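Subject: Re: [stendton-sewing] Seams twisting after the first wash
Date: Wed 3 June

On the Stendton list a member wrote:

> I've made three tops from the Bitix jersey and on every one
> the side seam has swung round to the front after washing.
> The cutting was on grain as far as I can tell. Is it my
> overlocker, or the cloth? Would a lower wash help?

Most likely the cloth. What you describe is spirality. Single jersey is knitted from yarn with twist in it, and the twist tries to relax once the fabric gets wet. The wales then lean away from vertical and take the seam with them. Circular machines with many feeders make it worse. The overlocker can stretch a seam or ripple it, but it won't move one sideways round the body.

The way to check is on a square, before cutting anything. Mark 47 cm each way, overlock the edges, wash at the temperature you intend to use for the garment, dry flat and measure how far the bottom corner has moved. I reject anything over 7 per cent for tops. For nightwear I don't bother.
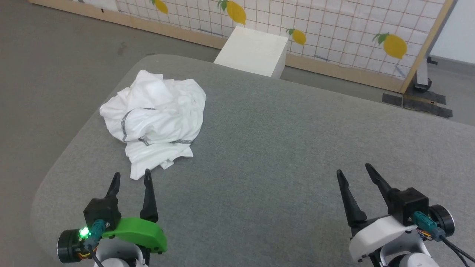 Washing cooler slows the effect but doesn't remove it. If the twist is in the yarn it will come out over several washes instead of one. Better to get it over with: wash the full length twice before cutting, tumble it once if the garment will ever be tumbled, then find the grain again by following a single wale with pins. Ignore the selvedge, which on slit tubular cloth means very little.

Differential feed matters for the other fault people confuse with this, namely wavy hems. I leave mine slightly above neutral for jersey and test on a scrap -- the same scrap, washed, not a fresh one off the roll.

On suppliers: the Mullero interlock is a double knit and hardly moves. It's heavier and costs more, and I wouldn't use it for a summer top. Baloch list a plied-yarn single jersey which should behave better, though I haven't tested it. They sell it in 20 m lengths, so I'd want a sample first.

If you still have an offcut of the Bitix, please post the result from a square. Unwashed, if possible.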